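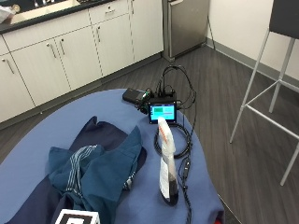
Vikport bench kit: worth it for cloth handling?

kelpline
Looking at the Vikport kit for a small project folding jackets and other garments. You get the controller with a screen, the power gear, a bag of leads and a set of printed marker cubes. The dealer wants a deposit by August. Has anyone run one for longer than a weekend? My setup is in a kitchenette, so it has to live on an ordinary table with a cloth over it.

stubby_axle
Had one for 5 months. The controller is fine. The cables are the problem. They're stiff, they're all black and none are labelled, so put coloured tape on both ends before you plug anything in. The marker cubes are good. Put yours well inside the table edge or you'll knock it with your sleeve.

Wattlegum
I'd disagree on the controller. The menus are slow and mine dropped its calibration twice in the first fortnight. I sent it back and bought the Stimness unit, which is dearer but holds its settings.

stubby_axle
Was that on the old firmware? Mine did the same until I updated it.

Wattlegum
It was whatever it shipped with. I shouldn't have to update a new unit to get it to remember where the table is.

kelpline
Fair point. What about dark fabric? Most of what I've got is navy and teal, and one piece has stripes.

tin_magpie
Navy on a light blue cloth works all right. Stripes help if anything. Shiny plastic is much worse, as the overhead lights bounce straight off it. I ran 161 picks on wrapped items and had to throw out a good share of them. Moving the lamp did more for me than any setting.

stubby_axle
Agree on the plastic. A matte cloth helps too. Pull it tight, a wrinkle near the cube will throw you out.

Wattlegum
Or get a proper bench. A tablecloth shifts every time you lean on it. Inthanon sell a clamp-on board that fits a curved edge, and you can screw the marker down.

kelpline
Can't screw anything down here, it gets used as a table at night. I'll try clips under the rim. Ordering the 3 metre leads so I can run them off the back.

tin_magpie
Get the 2 metre ones if the outlet is close. Long leads end up coiled on the table.

Contact the moderators | Copyright Wiltia Forums | Back to top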